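# wovitz-bedroom

Simulated bedroom scene and episode set for the Wovitz, a two-arm mobile robot we are building in the Lellholm shared workshop. Maintained by Bhupendra Upadhyay. Last updated October 22, 2026.

The hardware is not finished. The base drives, but the right wrist is waiting on a new bearing seat, so all drawer work is being done in simulation first.

## Contents

- `scene/` room geometry, textures and joint definitions
- `robot/` Wovitz model, 2 arms, head camera mount
- `episodes/` 200 teleoperated episodes, one folder each
- `tools/` playback and conversion scripts

## Task

Each episode starts with the base parked between the bed and the cabinet. The operator brings the right arm to the handle on the teal drawer and pulls the drawer open. The left arm has no job in this task and may be left wherever it is comfortable.
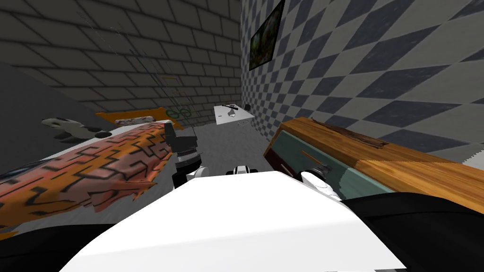

An episode counts as a success when the drawer joint passes the threshold in `task.yaml` and the gripper has released the handle. Failed episodes are kept and marked `success: false` in `meta.json`. Most failures are slips at the handle, which is short and set at a slant. Approaching square to the drawer front does not work well; turn the wrist to match the handle before closing.

## Running

```
pip install -r requirements.txt
python tools/play.py --episode 55
```

Add `--headless` to write frames to disk without opening a window. Conversion to the Grabner log format is in `tools/to_grabner.py`. It drops the head pose, which our version of the reader cannot parse.

## Known issues

- Bedding is a rigid mesh. Do not use this scene for cloth work.
- Drawer friction is a guess. It will be replaced once the test cabinet in the workshop has been measured with the spring scale.
- Episodes recorded before June use the old gripper mesh. The collision shape is the same, the rendered fingers are not.
- `play.py` ignores the lighting file when run headless.

## License

Code is MIT. Episodes are CC BY 4.0. The wall and bedding textures come from the Clorar pack and keep their own terms, see `scene/textures/LICENSE`.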